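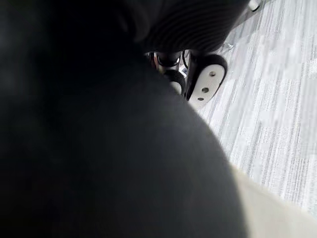 Robotics club resumes at Kerr campus

The Skendelance College Robotics Club will resume after the summer break, with 19 students enrolled in the mobile robot stream. Work on the wheeled base, begun in October, will continue under the Retero student project program.

Members will work in 4 teams. The first task is to review the drive wheels and tidy the wiring beneath the base — a matter the judges raised at the Guvham regional meet, where the club placed second in its division.

Sessions run for 2 hours in the carpeted room on Level 1. Enclosed shoes must be worn. Enrolment is capped at 22, and forms for the remaining places should be lodged with the Kerr campus office by 27th December.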